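Clearing a 196 on the Farnby Without Making a Second One

By Hamdia Derese
Updated May 5, 2024

Fault 196 is the one where a hand stops closing, the Plerkex controller decides it has done enough for one day, and both arms freeze wherever they happen to be. The manual gives it a single line: "Hand stall. Clear and resume." I followed that line in November and spent the rest of the afternoon looking for a finger screw in the carpet.

The trouble is with "resume." When the hand stalls, the arm has usually been pushing against something for a moment already, and the planner still thinks the wrist is where it was told to be. Clear the fault, press resume, and the arm corrects the difference all at once, through whatever is in the way. On our cell at Drirnska, what's in the way is a yellow shelf or the rim of a plastic bin, and neither one moves politely.

What follows is for a two-armed Farnby running Alemneh 6, standing over shelves and a floor bin. If you're on an older Alemneh the menus have different names, and the hold mode in step 3 isn't there at all. Upgrade first. Yes, I know.

Before you touch the screen

Hit the stop. The software pause is a request, and a stalled controller doesn't always read its mail. Use the red button, then wait for the drive light to go out.

Stay out of the space between the arms, even with the drives off. The brakes on the elbow joints will let the forearm sag a little before they bite, and a sagging forearm is heavy. If you have to reach in, come from the side and keep your own fingers out of the robot's.

Now look at where each hand ended up. You're after two things: what each hand is touching, and which way it would have to go to touch nothing. A hand over the lower shelf has to come up and back. A hand at the bin usually has to go straight up, and if you send it sideways it will take the bin along.
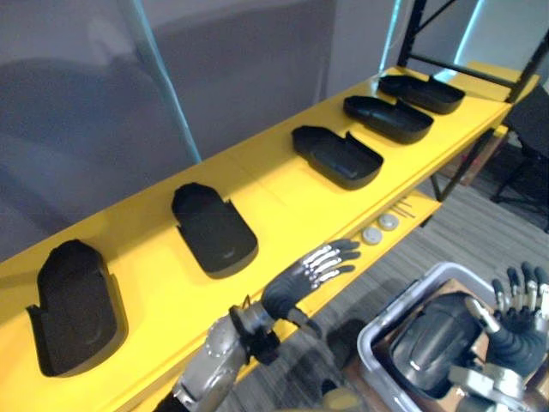
Step 1: Save the log

Do this before clearing anything. Clearing the fault wipes the torque history, a design choice I would love to discuss with whoever made it. In Alemneh, open Faults, pick the 196, and choose Export. If the export button is gray, the controller has dropped off the bus. Skip ahead to "If it comes right back."

Step 2: Take the load off

With the drives still off, find out whether the stalled hand has something trapped. A black tray pinched against a box is the classic. The fingers look relaxed and are storing quite a lot of opinion. Support the tray with one hand, then turn the manual release on the back of the wrist a little at a time. Don't pull the tray out. It'll come when the fingers open, and if you yank it you'll bend a linkage and be back here tomorrow under a different fault number.

Once the tray is free, put it somewhere that isn't the bin or the shelf. The system remembers what it thinks it was holding, and a tray waiting in the target spot is an invitation to put another one on top of it.

Step 3: Clear into hold

Release the stop. Go to Recovery and choose Clear to Hold. The plain Clear button sits right beside it, is larger, and is a cheerful green. Leave it alone.

In hold, the drives come up but the arm keeps its real position and throws away the planned one. You should hear the brakes let go and see very little. If the wrist jumps, hit the stop again and go back to step 2, as something is still loaded.

Step 4: Back out by hand

Jog one arm at a time. Start with the arm that didn't fault, which feels wrong, but it clears your view and gives the other one room. Set the speed limit to its lowest setting and lift straight up until the fingertips are 150 mm above the nearest hard edge. Only then swing back toward home.

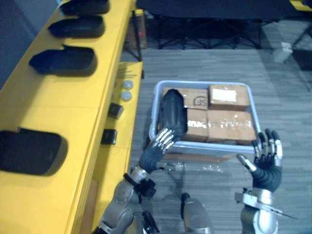
The bin is where people get impatient. Cardboard boxes packed close together leave the fingers nowhere to go, and a black finger in front of a black tray is hard to judge from the operator's side. Crouch down and look along the rim before you jog. It's undignified, and it's saved me two knuckle joints so far.

Watch the cables at the left wrist while it rises. On our unit they hang low enough to catch a box flap.

Step 5: Check the hand before you trust it

Run Open, Close and Spread from the hand menu with nothing in the grip. All the fingers should arrive together. A finger that lags has either a stretched tendon or grit in the joint, and carpet fluff counts as grit. Then compare the Plerkex position readout with what the fingers are really doing. If the screen says closed and the hand says otherwise, rezero it from Service, Hand, Zero.

Step 6: Tell it the truth about the world

Alemneh still has its old list of what was where. Choose Rescan and let the head camera go over the shelf and the bin again. Don't stand in view while it does this. It once filed me as an obstacle, permanently, and planned around me for the rest of the shift.

Restart the task from the beginning of the current pick. Keep the speed limit down for the first cycle and a thumb near the stop.

If it comes right back

A second 196 on the same hand within a few cycles is rarely bad luck. Check, in this order:

Grip force set higher than the tray needs. Someone always turns it up after a drop.

The wrist connector. Reseat it with the power off, at the wall.

The approach angle into the bin. If the hand comes in leaning, the tray wedges against the box next to it and the fingers stall trying to win.

A finger motor that's warm when its neighbors aren't. Swap the finger and send the old one back with the log you exported in step 1.

If the export button was gray, power the whole unit down, leave it for two minutes, and bring up the Plerkex before the arms. You won't have a log for that one. Write down what each hand was doing, on paper, while you still remember it.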